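4.2 开放日现场：插头适配器任务

先交代一下背景。九月的开放日是我们组头一回把双手协作的装配任务搬到外人面前跑。以前也有人来参观，但那时候都是放录好的视频，或者让机械臂空跑一段轨迹，大家看两眼就去喝咖啡了。这次Luuk Wouters坚持要让来访者亲眼看到人和机器在同一张台面上干活，我一开始是反对的（我担心的主要是演示到一半急停），后来被他说服了，所以这一节基本上算是我的认错记录，顺便把第3节里那些干巴巴的力控参数放到真实场合里看一看。

来的人大致分两拨。上午那拨是同行，Datevau的几位工程师，还有Sedero派来的一个小团队，他们做小家电的末端测试，对夹持力和对位误差问得特别细。下午那拨就杂了，有学生，有学生的家长，还有Savimex的采购，他一进门就问这套东西一小时能插多少个插头。我说我们还没到算节拍的阶段，他很客气地点了点头，然后过了二十分钟又问了一遍！

任务本身并不复杂：机械臂夹住一个转接插头，调整姿态，把插脚对准排插上的插孔，再沿插入方向慢慢推进去。麻烦的是插头外壳是光滑的塑料，夹爪闭合的时候只要两侧受力稍微不均，插头就会在指间转一个小角度，肉眼几乎看不出来，可插脚前端已经偏了。我们的做法是在插入之前留一段“人工协助对位”，控制器切到低刚度模式，操作者可以直接用手扶着插头，把它拨到合适的角度，松手之后系统重新记录工具坐标系，再继续往下走。这一段在论文初稿里只占了两行，审稿的同事看完问我：“所以人到底在干什么？”开放日那天，来访者问得最多的也正是这个问题。

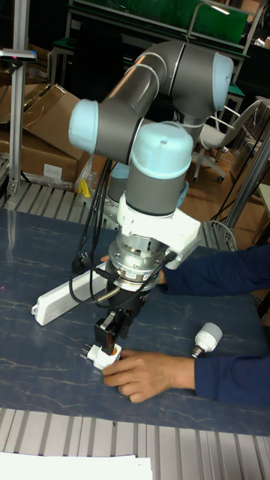

图6 人工协助对位阶段：夹爪夹持白色转接插头，操作者用手在旁配合，左侧为白色排插，右侧为LED灯泡。

我自己看这一段的时候，最在意的是手的位置。图6里操作者一只手伸到法兰后面，另一只手平放在台面上，手指弯向插头，而夹爪离桌面只有几厘米。这个姿势在我们写操作规程的时候压根没想到。规程里写的是“单手扶持，另一只手离开工作区域”，写得很漂亮，可是真到了台前，人会很自然地把另一只手也放上去，找个支撑点，手才稳得住。Sedero的一位工程师当场就指出来了，她说他们产线上也是这样，培训的时候教一套，做的时候是另一套，最后改的往往是规程。我觉得她说得对，所以附录B里的操作规程已经按双手的情况重写了，低刚度模式下的速度上限也跟着往下调了一档。

另一个问题是线缆。我们的线是从腕部一路垂到台面上的，平时在实验室里大家习惯了，绕着走就是。但有位家长（应该是做电工的，问题都很在行）盯着看了好一会儿，问我这些线会不会拖着机械臂走。嗯，会的。力传感器的读数里一直有一个随姿态变化的小偏置，我们之前把它归到重力补偿的残差里去了，从来没往线缆上想。开放日之后我花了一个下午，把线缆临时扎起来重跑了同一组姿态，偏置明显变小，曲线也规矩了很多。这个结果没有来得及放进第5节的主表，因为扎线的方式还没固定下来，每次扎得都不一样，但我认为它能解释表3里那几行看着很别扭的数据。感谢那位家长，可惜我没问他的名字。

关于物体的选择也多说几句。我们准备了插头、排插和灯泡，选的都是日常电器件，用意是让不同背景的人都能一眼看懂任务目标。效果比我预想的好很多。之前给同行做报告，用的是标准的轴孔件，金属的，公差标得清清楚楚，讲完大家问的都是算法。换成插头之后，问题一下子变得具体了：“插反了怎么办？”“要是插孔里有保护门呢？”“它知道自己插到底了吗？”这些问题里面至少有一半我答得不太好。尤其是保护门，国内常见的插座很多都带，推开它需要两个插脚同时施力，力曲线上会先出现一个小台阶，然后才是正常的插入阻力。我们的状态判别用的是单一阈值，碰到这个小台阶就有可能误判成卡死。第6节里提出的两段式判别，最早的想法就是从这个问题来的，当时提问的是一个学生，她还在白板上给我画了个弹簧。

灯泡那部分我得老实交代：开放日没有演示。旋入动作在预演的时候总是不太顺，夹爪转到头要松开、回转、再夹，中间灯泡容易歪，我不想当着那么多人的面把玻璃或者塑料弄碎在台子上。Luuk倒是很想试，上午结束的时候还在跟我讨价还价。最后我们达成的妥协是把灯泡留在台上，有人问起来就讲一讲思路，不动手。果然有人问，而且问得最起劲的又是Savimex那位采购，他想知道拧灯泡一小时能拧多少个。

从演示组织的角度，有两点经验可以供别的组参考。第一，一次围过来的人不要太多。上午同行那拨大家都懂规矩，站得比较开；下午人一多，后排看不见就往前挤，操作者的胳膊肘后面就没有余量了，急停也不好够。后来我们在地上贴了胶带，情况好了不少，我真希望一早就贴了。第二，讲解的人和操作的人要分开。我试过一边扶插头一边回答问题，讲到兴头上手就停在那里不动，控制器等不到松手的信号，超时退出，然后全场都看着机械臂慢悠悠地抬起来，只有我还在讲。这一次退出在日志里记成了失败，统计的时候我们保留了它，没有剔除。

还有一点是关于“信任”的，我知道这个词在人机协作的文献里已经被写得很厚了，我们也没有发问卷，所以下面只能算是观察。来访者刚到台前的时候，几乎都会下意识地看机械臂的大臂，也就是最高、最粗的那一段，生怕它突然扫过来。看过一两次完整的对位之后，目光就慢慢落到夹爪和手指那里去了。Asante实验室来的一位博士后站在我旁边，说他判断一个演示好不好，就看观众在看哪儿。我觉得这个说法挺有意思，如果下次有条件，可以正经记录一下观众的视线，配合低刚度模式的开启时刻来分析，现在手头的材料撑不起更强的结论。

日志的处理方式和4.1节一致，力和位姿的数据都按对位开始的时刻对齐，人工协助的区间单独标出。开放日的数据与实验室数据分开存放，不参与第5节的模型拟合，只在讨论线缆偏置和规程修改的时候引用。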